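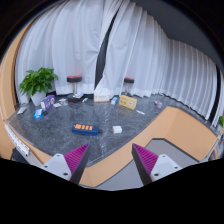 We finally replaced the bed in the back room. It was a regular double we got secondhand when we moved to Rellton, and it took up so much of the floor that you had to walk sideways to get to the closet. Guests used it maybe five or six weekends a year. The rest of the time it held laundry.

I wanted a daybed, the kind that sits against the wall like a sofa and pulls out to a full-size sleeping surface. I had no strong feelings about style. My list was a real mattress, no bar across the middle of the back, and a frame I could take apart again if we move.

The first one I looked at was the Brornell, which has a single foam mattress that folds in three. It looked good in the showroom and sat well. Lying on it was a different matter. The fold lines end up under your hips and under your shoulders, and I could feel both after a few minutes. The salesman said the foam settles. Maybe it does, but I didn't want to find out on my mother-in-law.

The one we bought is the Honorato. It has two twin mattresses stacked on top of each other, with a slatted frame that slides out from under the seat. You pull the front rail, the second set of slats comes out between the first set, and you lay the top mattress down next to the bottom one. It was $1,299 with the mattresses included, plus delivery. That was more than I had planned on, but I priced the frame and mattresses separately and would have saved very little.

Assembly took most of an afternoon. The box had 17 slats for each half, all the same length, and a bag of bolts in three sizes that were not labeled. I sorted them on the floor before starting and I'd suggest doing the same. One of the predrilled holes in the back rail was slightly off and I had to widen it. The instructions have you attach the back before the arms. I did it the other way by mistake and had to undo four bolts.

The whole thing is 60 inches deep when it's open, so measure before you order. In our room that leaves a decent path to the window but the closet door only opens halfway. We can live with that for a weekend.

As a sofa it's a little deep. I'm not tall and my feet don't reach the floor if I sit all the way back, so I bought two big firm cushions from Brinum to put behind me. They helped a lot. The covers zip off and go in the washer. The gray is darker in person than it was on their site, but it goes with the rug.

As a bed it's good. I slept on it for 2 nights in July before anyone else did, one on each side. There is a gap between the mattresses, and I noticed it when I rolled over. A mattress topper fixes it, and ours lives in the closet with the spare sheets. The slats creaked at first near the wall. I put strips of felt where they touch the rail and it's been quiet since.

Two things I'd change. The front rail has no handle, so you have to hook your fingers under it and pull, and on carpet that takes some effort. And there's no storage underneath, since the second set of slats is in the way. The old bed had room for suitcases. Those are in the hall for now, and I still need to find a place for them.

I'm also looking for a small wall lamp that can be reached from either side. If you have one you like, leave a comment.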